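Vuvach recipe cards, readme

515 recipes typed up from the Hivley parish cookbooks, one text file each. Names are the page number, then the dish. Spelling left as printed, mostly — I fixed "tablspoon" after 207 of them and then gave up.

Weights in ounces throughout. No metric yet.

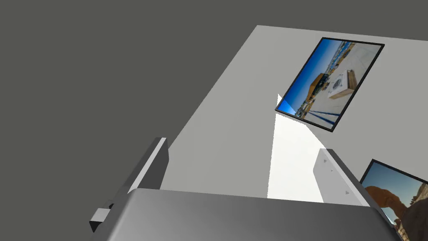
Puddings are the best checked part. Soups less so, read them agianst the scans before cooking anything. 11 files have no oven temperature, the books just say "hot".

Folders: Taria (the oldest book), Amoah, and odds. 3 duplicates in odds, leave them for now.

Next update February, jams and pickles first.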